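Shared-workspace rules for two-arm handling

By the Loltham Handbook of Workshop Practice, section editors
Last revised in March

Shared-workspace rules for two-arm handling are a set of working practices for cells in which two robot arms hold the same object at the same time. They are used mostly for soft goods such as cloths, towels and thin sheets, where one arm alone can't keep the material flat. The best known written version is the Naruvow Code, which has 47 clauses and is used in small workshops and teaching laboratories. It does not replace the safety law of any country, and a cell must satisfy that law first.

Background

Early rules for robot cells were written with one arm in mind. When a second arm was added, each machine was often checked separately, and the object between them was not considered at all. A firm called Dovano, which handled laundry linen, kept a register of stoppages in its first two-arm cell and found that most of them began when one arm moved while the other was still holding. The register was later given to the authors of the Naruvow Code and is the source of its first chapter.

Marking of the floor

The Code asks that the working surface is plain, matt and of one colour, and that lines are put on it with tape in a colour which is easy to tell from the surface. The lines divide the surface into fields. Each field is given to one arm, or is named as shared. In a shared field both arms may work, but only under a joint task, which means that one program commands the two of them.

Tape is preferred to paint because it can be moved when the task changes. Lines which are worn or broken should be replaced before the next shift. A line is only a guide for people and has no effect on the control system, so the same limits must also be entered in the software.

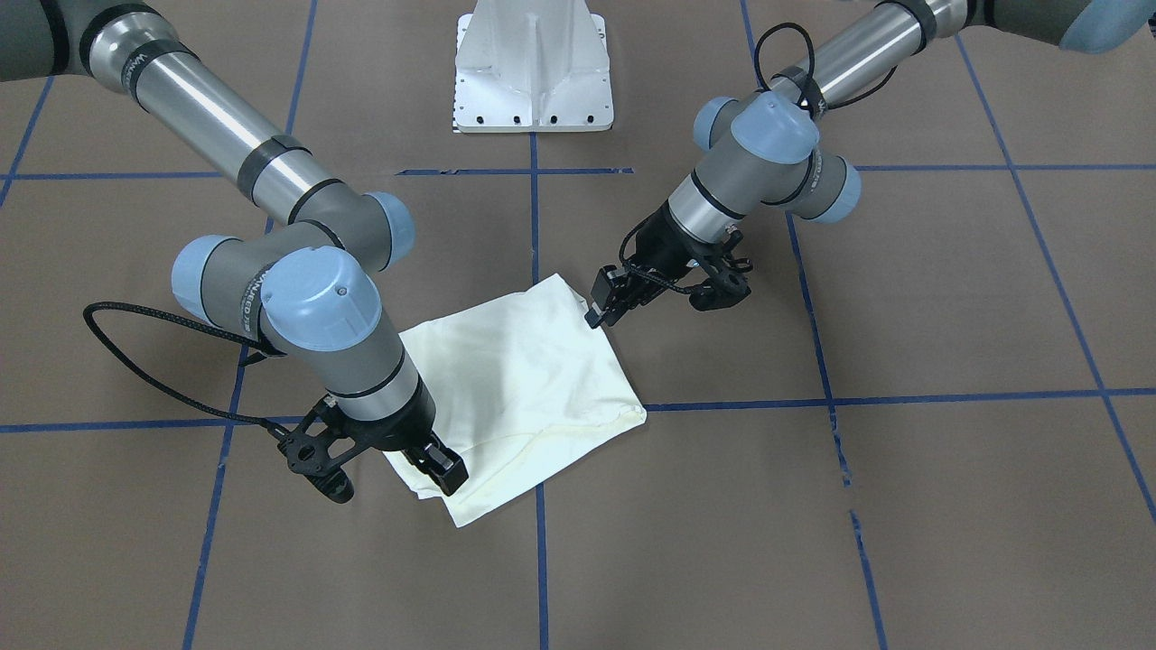
Holding a common object

Rules for the grip take up 17 clauses, more than any other subject. For a square or nearly square cloth, the usual practice is to take two opposite corners. The first arm closes its gripper and waits. The second closes, and only then may either of them pull. The distance between the grippers must never become larger than the diagonal of the cloth, less a margin which the workshop decides by test. In the Code the word "corner" means the area within 90 millimetres of the real corner point, as soft material seldom lies exactly as planned.

Release is done in the opposite order. If one gripper loses the cloth, the other one must stop and keep its hold until an operator has looked at the situation. This clause was much discussed - several users wanted an automatic second attempt - but it was kept.

Arms, cables and mountings

Cables which run outside an arm should have enough slack for the full turn of the wrist, but a loop must not be able to catch on the other arm. The Code advises moving both arms slowly through the complete task, without any object, and watching the cables only. Bases and pedestals standing on the working surface are counted as obstacles also when nothing is mounted on them.

"Left" and "right" are always taken from the robot's side. A person who faces the arms will therefore see the right arm on his or her left. Mistakes with these names were common in older logbooks, and many workshops now write them on the control desk.

Records

Each cell keeps a logbook with the task, the material and every stop. Grippers are inspected after 1000 cycles, or earlier if the fingertips show wear. The Jacobs supplement, which is optional, adds a form for the condition of the cloth before and after handling.

Criticism

Some users find the Code too strict for slow collaborative arms. Others say that it has little to offer for elastic fabrics, where the rule of the diagonal gives a poor limit. A revision of this part has been proposed, but no text is agreed yet.

Contact the editors | Copyright Loltham Handbook of Workshop Practice | Back to top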